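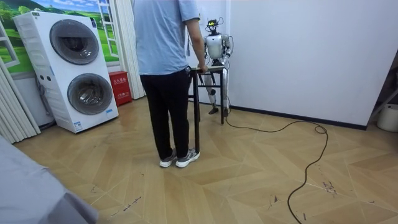

Photo attached by poster

Community theater musical: how do you get laughs when the cast can't hear the band?

Posted by Hatsue Wada, March 25, 2019

Hi all! Long-time reader, first time asking. I'm directing a musical comedy for our little group in Jilldale and we open in 15 days (yikes). It's a farce set in a seaside boarding house, seven songs, lots of doors, one stolen wedding cake. The cast is great and I love them to bits, but we have a problem I haven't run into before.

The hall has no pit, so the band is going behind the back flat. That's a piano, bass, drums and a clarinet. Out front it sounds lovely. Up on stage, my leads say they get drums and mush and not much else. So they creep in late on the first line of every song, and in the patter number the whole joke depends on the rhyme landing right on the stop. Last night it landed a beat after, four times in a row, and you could feel the air go out of the room (and these were our own friends watching!).

We own two old powered speakers and a small mixer. I don't have money for in-ear anything. Should I move the band, put a speaker on stage, or just drill the song until they can do it in their sleep? Also, my pianist would prefer not to move, and she has made that very clear.

pellegrini_props

Put one of your speakers on stage. Done it loads of times. Set it in the wings, downstage, pointed across at the actors and away from the house, and send it ONLY the piano. No drums! They can already hear the drums through the wall, I promise you. Keep it quieter than you think it should be and make sure it isn't pointing into anybody's mic, or you'll get a howl in the middle of your love song.

We did this for a murder mystery musical over in Kerkby and it took one rehearsal for everybody to settle down. Get a long enough cable and tape it flat. With all those doors somebody is going to come flying out of one and go over it.

If you have two wings, use both speakers, but one got us through fine.

DotFromKerkby

Agree about the speaker, but I think you have a second problem hiding in there. If they're late on the first line of every song, look at who is giving the cue. When the band is behind a flat the pianist can't see a face and the singer can't see the pianist, so each one is waiting for the other. I played for shows for years and this used to drive me up the wall.

What worked for us was picking a word. Go through the script with your pianist and mark the exact word of dialogue where her intro starts, and then tell your actors they are not allowed to change that line, not even for a laugh. Especially not for a laugh. Then have her play a clear bell note, the singer's starting note, right at the end of the intro. It sounds like part of the arrangement if you do it nicely.

For the patter song, I'd take it slower. I know, I know, everyone wants it at a gallop. But an audience has to hear the words before they can laugh at them, and roughly a third of them in any hall will be trying to work out what was said two lines ago. Have your drummer put a rimshot or a woodblock on the stop, so even if the singer is a hair late the joke still has its button. And leave room after it! If you get a big laugh, let the piano vamp under it until it starts to drop, then go on. Your pianist needs to be able to hear the house for that, so maybe leave a gap at the end of the flat.

Let her stay put, too. A happy pianist is worth a lot of speakers.

karkport_mike

just turn the band up

Hatsue Wada

Thank you, Dot and Pellegrini! We tried the speaker in the stage left wing tonight with just piano in it and the leads were grinning by the second song. Going through the script for cue words tomorrow. My boarding house landlady ad-libs every single entrance so that will be a conversation. Mike, the drummer says he likes your idea best.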